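Ticket 2049 - Leltulix audiobook stops at end of ch. 20, won't go on
Opened by: Zubaida Warraich
Status: pending publisher
Priority: normal (was low)

Customer report, pasted in:
Bought the Selen memoir on audio, she reads it herself. Gets to the end of chapter 20, then back to the start of 20. Over and over. Tried skipping ahead, the app says chapter unavailable. I have book club Friday and I'm stuck at the part where she leaves the band. Print copy has 26 chapters so I know there's more.

Zubaida - asked for device and app version. Phone and tablet both, same spot. Told her sign out, sign back in, delete the download, pull it again over wifi. No change.

Zubaida - second customer, same title, same chapter. Merging 1894 in here, that one was closed as "user connection" which I don't think was right. Reopened and linked.

Arsalan Swati - played it on the test account. Streams fine 1 thru 20, then loops. Web player does it too so not the app. Cleared cache anyway. Nothing.

Arsalan - looked at the file list for the title. Chapter 21 is there, size looks normal, but its marked as a duplicate of 20 so the player keeps sending people back. 22 on are hidden behind it. Lemberg Audio sent a replacement batch in January, after the award nomination, to add the new afterword. Old batch didn't have this. My guess is two files came over with the same track number.

Arsalan - tried to fix the number by hand on staging. Plays 21 ok. Then 22 says it's 21. So the whole back half is off by one, not just the one file. Backed it out. Do not do this on live.

Zubaida - how many people have this? Customer asking for refund now, also asking if the print edition has the afterword (no idea).

Arsalan - 402 accounts past chapter 18, so those are the ones hitting it or about to. Everybody else hasnt noticed yet. Nomination bump, sales are way up on this one.

Zubaida - put the notice on the title page in the store. Wording: "We're aware of a playback problem after chapter 20 and are working with the publisher." Gave credits to the two who wrote in, not a refund, they both want to keep the book.

Shamim Paracha - can we roll back to the old batch for now? No afterword but at least it plays to the end.

Arsalan - yes if Lemberg says ok. Their contract has a line about the current edition. Emailed Orozco over there at 9:40, cc Shamim. Bookmarks might shift by a few seconds on rollback, same as last time.
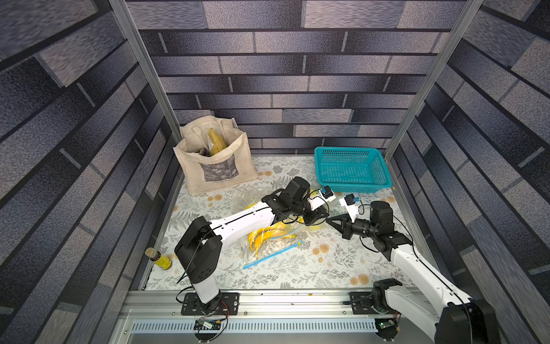
Kwok-wai Tsao: Don't wait on the contract question, I've had it before with Lemberg and they always say yes to a temporary rollback. Get it in writing though. And ask them to resend the back half with the numbers fixed, whole set, no single files - we got burned on that with the poetry box set.

Arsalan - ok. Asked for full set, 21 to end plus afterword.

Orozco replied 2:15, rollback approved in writing, new files "early next week". Saved to ticket.

Rollback done. Test account plays 20 into 21 into 22, let it run to the closing credits. Web and phone both good.

Zubaida - wrote to both customers, remove and re-download. First one says it works, she's on 23. Waiting on the other.

To do: swap in new files when they land, check every chapter start before publish, take notice down, close 1894 with this one.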